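ホーム | 日記一覧 | 月別 | プロフィール | リンク
1月の日記
書いた人:Yesenia Villalobos
印刷する | メールで送る

朝七時、白湯を飲む。例の「朝の白湯で体が変わる」を始めて、もうだいぶになる。変わったかと聞かれれば、薬缶の底の白い輪が濃くなった。体のほうは知らない。

きっかけは図書館で借りた片づけと早起きの本で、著者によれば、人間は朝の過ごし方で九割が決まるのだそうだ。九割という数字をどこから持ってきたのか、巻末を二度見たが参考文献の欄がない。かわりに著者の手帳の広告がある。値段は2869円。手帳を買わないと完成しない朝とは何なのか。それでも白湯だけは続けているのだから、私も大きなことは言えない。ただの湯だし、冬は温かいものを飲みたい。

昨日、駅前のカフェ「コンドネス」(看板はCondness)で、睡眠を測る腕輪を半年使っている人の話を聞いた。毎朝、点数が出るという。95点の日は気分がよく、低い日は一日中だるい。点数を見る前はどうだったのかと尋ねたら、しばらく黙って、覚えていないと言われた。私はそこがいちばん気になった。眠れたかどうかを機械に教わってから眠くなるのでは、順番が逆ではないか。

腕輪を作っているのはステラード(Stelard)という会社で、帰ってから説明のページを読んでみた。「深い眠り」が何を指すのか、どこにも書いていない。小さい字で「医療目的ではありません」とある。医療目的でないなら、あの小数点のついた点数は何の目的なのだろう。占いだと言ってくれれば、こちらも占いとして読む。
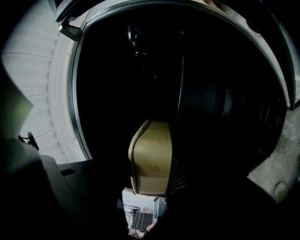 私の睡眠はといえば、昨夜は十一時過ぎに横になり、四時に一度目が覚めた。隣の棟の換気扇がうなっていた。それからまた眠ったらしい。「らしい」としか言えないが、それで困ったことはない。昔は祖母が私の顔を見て「寝てないね」と言ったもので、あれはよく当たった。もっとも、外れた日のことは忘れているだけかもしれない。当たった回ばかり覚えているのは腕輪の人と同じである。

本の話に戻る。第6章に「夜のスマートフォンをやめれば翌朝の集中力が変わる」とあったので、四日間やめてみた。集中力は測りようがないので、日記の字数で比べることにした。一日目、長い。二日目、短い。三日目は風邪気味で書かず、四日目は妹と長電話をして、電話はスマートフォンなのでその時点で失敗。これで何かを言える人がいたら会ってみたい。でも、あの本に出てくる「実践者の声」も、元をたどればこの程度の話が並んでいるような気がする。三日目に風邪をひいた人の声は載らないだろう。

昼は豆のスープ。塩を入れ忘れた。午後、サンドヴィル(Sundville)に越した叔母から葉書が来た。向こうは水がいいから肌がつるつるになった、とある。叔母は前の町でも、その前の町でも水がいいと書いてきた。引っ越した直後の叔母は、どこでもよく歩き、よく食べ、よく笑う。水の手柄かどうかは怪しいと思うが、返事には「よかったですね」と書いた。疑うのは日記の中だけでいい。
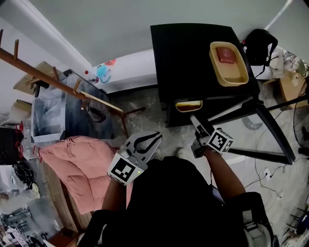 夕方、ウチャル(Uçar)の店まで歩いて玉ねぎとレモンを買う。店主に、早起きは体にいいと思うかと聞いてみたら、市場があるから毎朝四時に起きているけれど、若いころからずっと腰が痛い、という返事だった。一人の腰で早起きの害を言うつもりはない。それでも、市場のある人の四時と、本を読んで目覚ましをかけた人の四時を同じ「早起き」の一語でくくるのは乱暴だと思う。本のほうにはその区別がまったくなかった。著者は朝の静けさがすばらしいと書いているが、店主の朝はたぶん静かではない。

帰り道は風が強く、レモンの袋を外套の中に入れて歩いた。歩くと頭がすっきりする、というのは私も信じている。根拠を出せと言われたら困る。一万歩とは言わないが、店まで往復したあとは、行く前より機嫌がいい。機嫌のよさに点数がついていたら、たぶん私もそれを見てしまう。だから腕輪は買わない。

本の返却期限は今月の末。延長はしない。次の人が待っているそうで、窓口で「人気なんですよ」と言われた。

夜九時半。薬缶の白い輪に酢を入れて火にかけたら、台所じゅうが酢くさくなった。酢で落ちるというのもどこかで読んだ話である。一回目では半分くらいしか落ちず、明日はレモンでやってみる。

印刷する | メールで送る
前の日 | 次の日 | 日記一覧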